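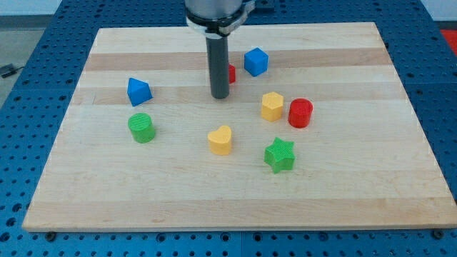

The couple who run the Basby Tea Room on Istine Street will hand over the keys in November, after 30 years behind the same counter. They asked that their names be left out. "Everybody who needs to know them already does," the wife said.

We talked at the back table at two in the afternoon, once lunch was finished. She did most of the talking while he went back and forth to the kitchen.

They bought the place when it was a shoe repair shop with a leaking roof. The bank wanted to see a menu before it would lend them anything, so she typed one up the night before the meeting. It had 11 items on it. "I couldn't make four of them," she said. "I learned."

The first winter was slow. What changed things was the Skotholm ferry, which moved its morning sailing to 6:30. The crew started knocking on the door for egg sandwiches, and then the passengers did too. On a good summer morning they now serve 70 breakfasts before nine.

He came out to say that the hardest year was the one when Moynihan Road was closed for the new sewer line. "You could only get here on foot, and it rained all spring," he said. They let two of the staff go and hired both back in the fall. One of them still works the Saturday shift.

She doesn't expect to miss the early starts. She will miss the regulars, including a woman who has ordered the same toasted tea cake since the first month and sends it back if the butter is cold.

The new owners plan to keep the name and stay open later in the evening. The couple has offered to help through the holidays. After that they want to visit their daughter, who lives 2 hours up the coast and has not had them both for Sunday lunch since she left home.

The tea room is open daily from 6 until 3.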